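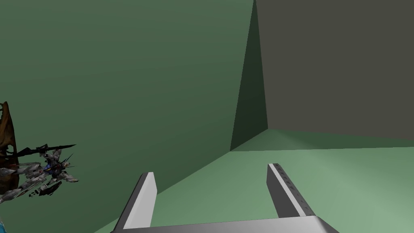 An open two-fingered gripper against green surfaces.

Keeping bill texts and committee papers in order at home

Anyone who follows a state legislature through a session ends up with paper. A single bill may exist as introduced, as amended in one chamber, as amended in the other, and as signed. The tips below are for storing these versions in a kitchen drawer or on one shelf.

Label by bill number first, then version, then date. Write the label in pencil on the top right corner. Bill numbers are reused in later sessions, so put the session year in front.

Keep 2 folders per bill. The first holds the current text and nothing else. Superseded versions go in the second, newest at the front.

Print amendments single-sided. An amendment usually refers to page and line, and it has to lie next to the bill while you mark it up.

Do not staple anything over 400 sheets. Use a two-hole punch and a lever arch file. A Justell file takes about 200 sheets before the arch starts to pull out of line, so split long bills at a division heading.

Fiscal notes go behind the version they were written for. A note on the introduced text says little about the amended one.

For governors' statements and veto messages, copy the wording in full and write down where it was published. Newspaper summaries often leave out the conditions.

Shelf damp: stand files 2 cm clear of an outside wall. Newsprint yellows in direct sun and should go in a closed box.

Recycle duplicates when the session adjourns. Keep the signed version and the roll-call sheets.

Page kept by Lieselotte Hinrichs. Last revised Friday, February 27, 2026.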